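Old laptop, new file server: project report
Lucrezia Negri

The aim was to take a laptop out of the department's scrap pile and use it as a backup server for coursework files. Mine was a Sutherland with a cracked hinge and a working 121 GB drive. I named it Mullent. I had one Saturday and the evenings after it.

Installing Linux was slow but went fine on the second go. The first install hung at the bootloader and I had to wipe the drive and start again. After that I set a fixed address on the router and turned off sleep when the lid is shut.

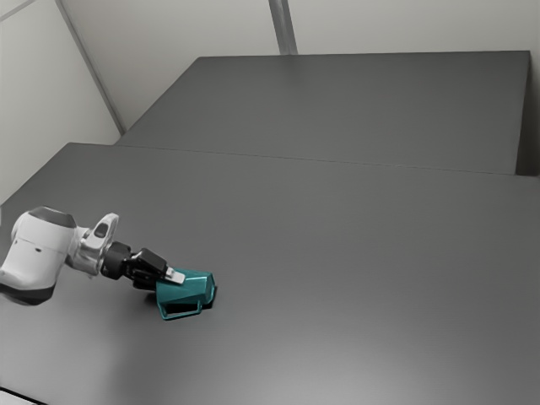
File sharing took longer than the install. Windows machines could see the folder but not write to it, and the fault was in the group permissions. Once that was fixed I copied over my simulation coursework as a test, 104 files in all. Everything in that folder opened from the server just as it does from my own disk. Copying over wifi was poor, so I moved to a cable.

Nightly backups run from a short script called Kullden. It failed on folder names with spaces in them – my own mistake with quotes – and has run for 6 nights since without an error. I have not yet tried a full restore, and that should be done before anyone else relies on it.

Filed under: Student Projects, Home Servers, Linux

Comments

Skulgate: Which file system did you use on the drive?

Lucrezia Negri: ext4, left at the defaults.

Skulgate: Thanks. Take the battery out if it's going to be plugged in all year.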